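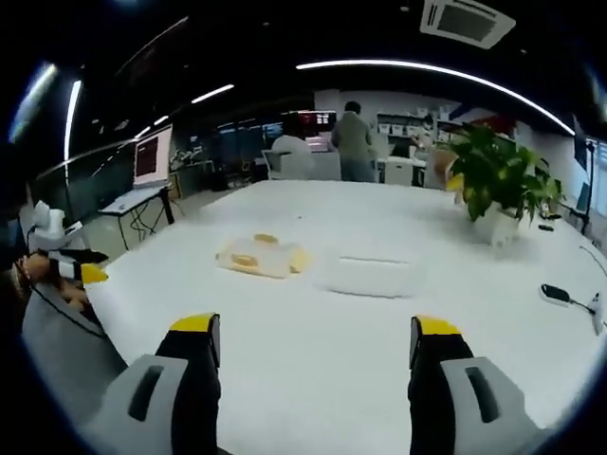

Search this site Go

Unit 4 - writing the short obituary (notes from class, cleaned up a bit)

Paid notice vs. staff-written obit. Know which one you're doing before you pick up the phone. Paid notice = family's words, we fix spelling and dates only. Staff obit = ours, so we check everything.

Order, most papers:
name, age, town, date of death
birth, parents
schooling, work, service
marriage, kids
survivors, then "predeceased by"
services, where to send gifts

Age goes wrong more than anything else. Do the math from the birth date yourself, dont take it off the form.

Cause of death - ask once, politely. If the family says no, leave it out of a paid notice. Staff obit, ask your editor.

"Died" is fine. "Passed away" only in paid notices, if the family wants it.

Confirm the death with the funeral home. Always. Call the number you looked up, not the one in the email.

Length: the Dretholm paper allows 2,000 characters in a basic notice, 4,000 in the long one. Spaces count. Trandex form cuts you off with no warning so write it somewhere else first and paste.

Survivors: oldest to youngest, spouses in parentheses. Ask about step-children and partners, familes get hurt when these are missed.

Homework: take the Bendine fact sheet (page 22 of the packet), write it up as a paid notice, then as a staff obit. Due start of next class. Worth 20 points. Ginting sheet is extra practice - no credit.

Corrections next time.

We use cookies to improve your visit. Accept Manage settings

Contact | Copyright Dretholm Extension Courses | Back to top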